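**Buffalo check** is a pattern of large, even squares in two colors, most often black with red or black with white. It is used for shirts, blankets, table linens, and cushion covers. The squares are larger than those of gingham, which is built the same way. 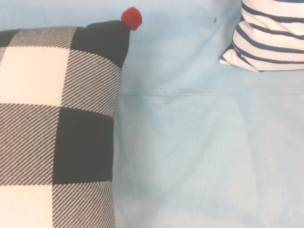
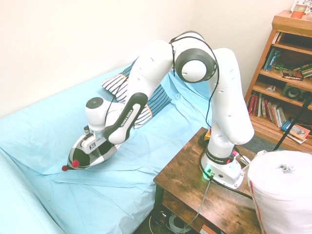

## Pattern

The check is made by crossing wide bands of dark and light yarn. Where two dark bands cross, the block is solid black. Where two light bands cross, it is solid white or cream. The remaining blocks mix both colors, and in a twill weave they show fine diagonal stripes that look gray from a distance. Printed versions often copy these stripes.

## Use on cushions

Square covers are the common form. Some have a pom-pom sewn to the corners, usually in a contrasting color such as red. A plain pale blue or gray fabric is often chosen as the background. The Vundthorpe mill sold a black-and-cream cover under the name Celbridge, drawn by the designer Jade Lévesque. It was made of 100 percent cotton, and 690 were woven in the first run.

## Care

Cotton covers are washed inside out with the filling removed. They are ironed on the reverse side along the lines of the check, since pulling across the diagonal can bend the squares out of shape. Pom-poms are kept clear of the iron. Plain cotton sheets can be pressed flat on a bed over a folded blanket, working outward from the middle.

## See also

- Gingham
- Tartan
- Twill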